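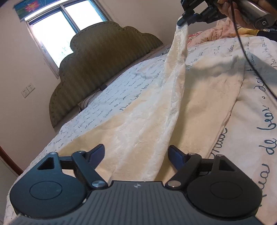 A cream textured blanket laid over a printed duvet cover, with one corner raised.

Filed under: Bedroom / Bed Linen and Blankets / Care and Making Up

Making up a bed with a duvet and a top blanket

The following guidance is issued by the Lollard household advice desk for residents and for staff who prepare guest rooms. It applies to any bed dressed with a duvet in a printed cover and a lighter blanket on top.

Preparing the bed

Remove the pillows and the top blanket before beginning and place them on a clean chair. Chargers and other cords should be unplugged and taken off the bed. A cord left near the headboard is easily drawn under the bedding when the duvet is pulled up.

Smooth the fitted sheet from the center outward. Lay the duvet so that the closure of the cover is at the foot. If the cover carries lettering, check that the words read the right way up from the foot of the bed and that the pillowcases match. Shake the duvet by its two top corners until the filling has settled, then let the sides hang evenly.

Laying the blanket

An embossed or crinkled blanket should not be dragged across the bed by its edge, as the raised pattern may stretch out of shape. Take hold of a corner, lift it clear of the duvet, and carry it to its place before lowering it. Repeat with the opposite corner. The surface may then be settled lightly with the flat of the hand. Do not press the texture down.

There are two usual ways to finish:

Straight: fold the blanket in half lengthwise and lay it across the lower third of the bed.

Diagonal: open the blanket fully and let it cross the duvet from one side to the other. This suits a plain blanket on a busy print, where some of the print should remain in view.

Upholstered headboards

Channel stitching collects dust. Vacuum along each channel with a soft brush attachment, working from the top down, and go carefully around studs, which can catch on the brush. Headboards with a scalloped outline should also be wiped along the upper edge with a dry cloth. Pillows may lean against the fabric once it is clean. Where the headboard stands below a window, lower the blind during the brightest hours to limit fading.

Washing and storage

Wash textured blankets separately on a gentle cycle, following the care label, and dry them flat where space allows. Fabric softener is not recommended. Blankets put away for the summer should be aired before they are returned to use in October.

Reviewed by Esko Huttunen, Lollard

Comments (3)

Endine
Does the blanket advice hold for a wool one? Mine sheds all over a dark cover.

Lollard household advice desk
The lifting method is suitable for wool. We suggest shaking the blanket outdoors before it is laid.

Coetzee
I would add turning printed covers inside out for the wash. Mine has writing on it too and the blue has kept well.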